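Home | Notebook | Rigs | Data | Contact

Filed under: teleop, bimanual, demonstrations

November 1, 2023

Key-hook task, remote control, both arms. Javiera on the leader handles, me logging. Kotus build unchanged from the last entry. Target for the set is 189 demos; we have 83 that pass the filter. Replay check still to do on the newest ones.

Changed before starting: gripper close speed down one step, leader-follower gain on wrist roll lowered. Yamila Urrutia had flagged jitter in wrist roll on playback and the lower gain seems to help – need her to confirm on the plots. 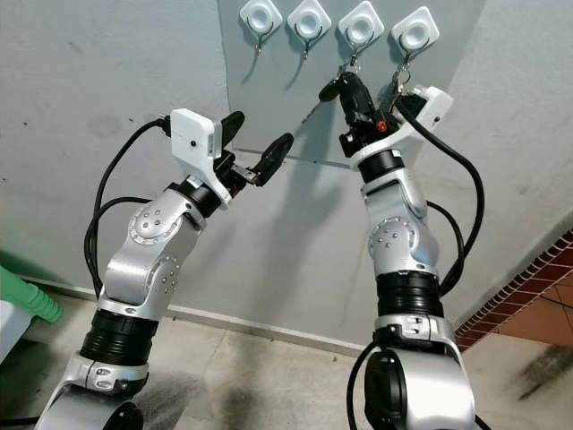

Wrist pose at contact is the part of the demo that varies most between operators. Javiera comes at the ring from underneath, I tend to come from the side, and the policy averages the two into something useless. Agreed to standardize on hers. With the keys on the third hook and the right gripper directly beneath them, the fob and blade are both within reach of the fingers, so the log should note which one is touched first. Left arm stays open and close by.

Discarded 5 demos for dropped frames on the Grallance link. Another 2 kept but tagged "slow".

To do:
- rerun filter with the new contact label
- ask Medina about a spare cable
- Yamila: wrist roll plots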